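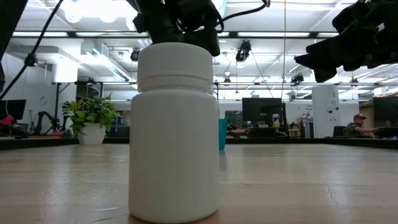

What kind of bottle do you use for the refill program?

A white plastic bottle with a wide body and a screw-on cap, the cap ringed with fine ridges so that a hand can hold it well.

PRELSTEAD, January. Flarnus, the maker of household cleaning and laundry products, announces today the opening of its bottle return and refill service to all customers in Prelstead. The service was until now available only to a test group of 20 households and to the staff of the company. From this month, any person who buys a Flarnus product in the white bottle can bring the bottle back to one of 12 partner shops and receive it again full, at a lower price than a new one.

The bottle itself was chosen after a long discussion inside the company. The first idea was to use glass, and several glass bottles were tested in the homes of employees. They were beautiful on the shelf, but they were heavy when full and people did not like to carry them on the bus. After this the company went back to plastic and looked for a shape that is easy to wash and easy to fill.

"We wanted a bottle which is simple," said Lucrezia Ferraro, head of packaging at Flarnus. "The shoulders are round, so the liquid does not stay in the corners when you pour the last part. The surface is matte, and on a matte surface you do not see every small scratch. A bottle that comes back many times will have scratches, and we have to accept this from the beginning."

The opening of the bottle is wide enough for the brush used in the washing room at Andano, where all returned bottles are cleaned, checked by eye and filled again. The cap is washed separately. If the ridges of the cap are worn, it is replaced with a new one and the old cap goes to recycling. Bottles with a deep cut or a strong smell are also taken out.

During the test period the households returned their bottles more often than the company expected. Most of them brought the bottle together with the weekly shopping. Some participants kept two bottles at home, one in use and one waiting to be returned, and they asked for a small crate to carry them. The crate is now in preparation and will be sold in the partner shops at cost price.

The question of labels took more time than the question of the bottle. Paper labels became soft in the washing and left glue on the plastic, which had to be removed by hand. Flarnus will therefore put the product name on a paper ring around the neck. The customer takes the ring off before returning the bottle. The ring also shows the safety information, and customers are asked to keep it on the bottle as long as there is product inside.

"My team washed bottles with glue on them for many evenings, and I can tell you that we are very happy with the paper ring," said Botond Bíró, who manages the washing room. "Now a bottle comes in, it goes through the hot wash and the two rinses, and then it stands open to dry. We can prepare 1000 bottles in a week with the present team. If there is more demand, we will add a second shift."

The service starts with three products: a liquid soap for dishes, a laundry liquid without perfume and a general cleaner for floors and tiles. Each bottle is used again only for the product it carried before. For this purpose a small code is pressed into the base of every new bottle, and the partner shops sort the returned bottles by this code.

The Wickramasinghe family shop, on the market square in Prelstead, was the first to accept returned bottles. It has now given one complete shelf to the service, with a box for empty bottles underneath. The other partner shops have received the same box and a printed guide of one page for the staff. Customers do not need a receipt or a card. The deposit is paid with the first bottle and is given back in cash when a customer wishes to leave the service.

Flarnus has ordered almost 4000 bottles for the first year. Hanne Rantala, commercial director, said that the company prefers to begin with a limited number. "We know how many we can wash and how many we can transport. I would rather have a customer who waits two days for a bottle than a bottle that was not cleaned properly," she said.

Customers are kindly asked to follow these points when they return a bottle:

Empty the bottle completely and rinse it once with cold water.
Take off the paper ring.
Close the bottle with its own cap.
Do not use the bottle for other liquids, especially not for oil, paint or fuel.

Bottles from other producers cannot be accepted, even if the size is similar. The shops will give them back to the customer.

A refill hand cream and a refill shampoo are under study, but no date is decided for them. Both products are thicker than the present ones and need a different filling machine.

Schools, offices and small hotels that would like to use the service can ask for collection at their address. Collection is offered in Prelstead and in Andano, in the morning before 11, for a minimum of one full crate.

Contact for the press: Dinesh Bepari, Flarnus communications office, Prelstead
Contact for shops that wish to become partners: Tahsin Ekanayake, Flarnus partner service, Andano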